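Dumance Community Computer Reuse Program
Progress report to the Nultmont Fund
Reporting period: February to May

Prepared by Yvonne Tunstall, Program Manager
Reviewed by Vittoria Bassi, Workshop Coordinator

1. Purpose of this report

This report sets out progress against the second-stage funding agreement between the Nultmont Fund and Dumance. It covers the intake, dismantling and refurbishment of donated desktop computers at the Whiteley workshop, the supply of finished machines to households and community organisations, and the use of grant money during the period. The collection point at Tramville is reported separately under section 5, as it is paid for partly from our own reserves.

2. Intake and sorting

The program received 987 desktop computers against a full-year target of 1,000. The bulk of these came from two office relocations and one school district replacement cycle, and arrived earlier than our schedule had allowed for. As a result the storage racks at Whiteley were full for most of April, and intake from private donors was paused for part of that month. It has since resumed.

Each computer is logged on arrival, given a workshop number and assigned to one of three streams: refurbish, dismantle for parts, or recycle. The stream is decided after the side panel has been removed and the interior inspected. In the previous period the decision was made on the age of the machine alone, and a number of sound boards and power supplies were sent to recycling that could have been put back into service. The revised procedure takes longer at the front end, but the workshop now has a much better stock of tested parts.

3. Dismantling and parts recovery

Dismantling follows a fixed order. Drives are removed first and placed in the locked cabinet for erasure. Memory modules come out next, followed by add-in cards, the cooler and the processor. The motherboard and power supply are left in the case until a decision has been made on whether the unit will be rebuilt.

Memory remains the part most in demand. Many donated computers arrive with fewer modules than they can hold, and in some cases with none at all. Modules recovered from the dismantling stream are tested in a known good board, labelled by capacity and speed, and stored in anti-static trays.

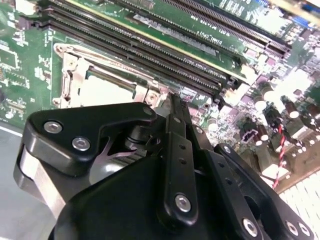
Handling of the processor socket has been the subject of additional training. Damage to socket contacts was the most common reason for rejecting an otherwise serviceable board in the first stage of the program. Ms. Bassi has rewritten the bench instructions so that the retention lever is raised fully before the processor is touched, and so that a cover is fitted once the processor has been lifted clear. Boards are no longer stacked at any point. These changes came into effect in March, and rejections on this ground have fallen in each month since.

Boards with more than one bank of memory slots have needed separate treatment. They generally come from workstations and small servers, and the order in which the slots must be filled differs from one model to the next. The workshop had no reference material for these at the start of the period. A binder of slot layouts has now been compiled from manufacturers' service manuals and is kept at the test bench.

4. Refurbishment

Units assigned to the refurbish stream are cleaned, fitted with tested memory and a solid-state drive, and run under load overnight before release. A total of 200 refurbished computers were supplied to recipients during the period. This is below the figure set out in the agreement. The shortfall is due mainly to a delay in the delivery of new drives, which were ordered in February and did not arrive until late April. A second supplier has been identified and the remaining order has been split between the two.

Tower cases are worked on lying flat, with the open side up, which gives access to the board, the power supply and the drive bays without turning the unit.

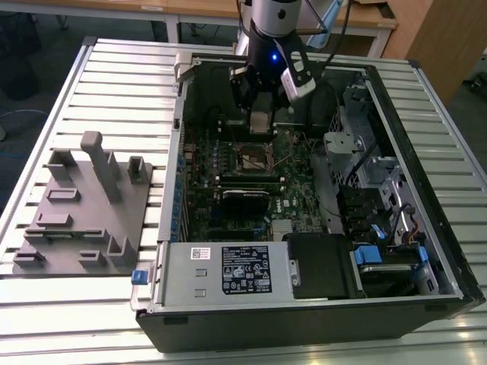
Power supplies are checked on a load tester and their output recorded against the rating on the label. Those that fail are not opened or repaired on site. They are set aside for our licensed recycler, who collects monthly. The workshop has also begun to keep back small mechanical items such as drive carriers, expansion-slot clips and release latches. They have little resale value, but a missing carrier can keep a good case off the bench for weeks while a replacement is found, and the cost of ordering them singly has been higher than we budgeted.

Recipients in this period were mainly families referred by settlement services, along with a seniors' centre and two neighbourhood homework clubs. Follow-up calls were made to all organisations one month after delivery. Two computers were returned with faults and both were replaced. The homework clubs have asked whether smaller cases could be supplied, and we will try to meet this request from the next intake.

5. Tramville collection point

The Tramville collection point opened in March and accepts donations during weekday business hours. It has no workshop facilities. Items are held there until a full van load is available and are then moved to Whiteley. Signage has been improved after several donors left printers and monitors, which the program does not accept. The lease runs to the end of the calendar year, and a decision on renewal will be needed by the autumn.

6. Quality control

A final inspection was added in April. Before the side panel is replaced, a second person looks over the interior and signs the job sheet. The inspection covers the seating of memory modules, the position of the slot latches, the routing of cables away from fans, and the presence of the original service label where one exists. Adhesive asset tags from the previous owner are removed, but manufacturers' labels are left in place for later identification.

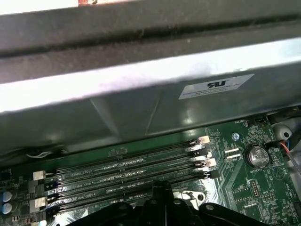 Latches on older boards can become brittle and a small number have broken during removal of the modules. A slot with a broken latch is marked on the job sheet and left unused. The board may still be released if the remaining slots are enough to meet the minimum memory standard in the agreement.

7. Staffing and training

The workshop operated with its full complement of bench staff from March onward. A total of 20 trainees completed the introductory course in dismantling and parts testing, and several have asked to continue to the refurbishment course planned for the next period. The course handbook has been revised in plain language and is available to the Fund on request.

8. Expenditure

Spending on tools, benches and test equipment is complete and within budget. Spending on drives is behind schedule for the reasons given in section 4, and we request approval to carry the unspent portion forward. Freight costs were higher than forecast owing to the additional van trips in April. The difference has been met from the contingency line.

9. Work planned for the next period

The first priority is to clear the backlog of units awaiting drives. The workshop will then complete testing of the recovered memory stock, begin the refurbishment course and review storage at Whiteley, where additional racking may be installed along the rear wall if the landlord agrees. A quotation for the racking has been requested and will be forwarded to the Fund when received.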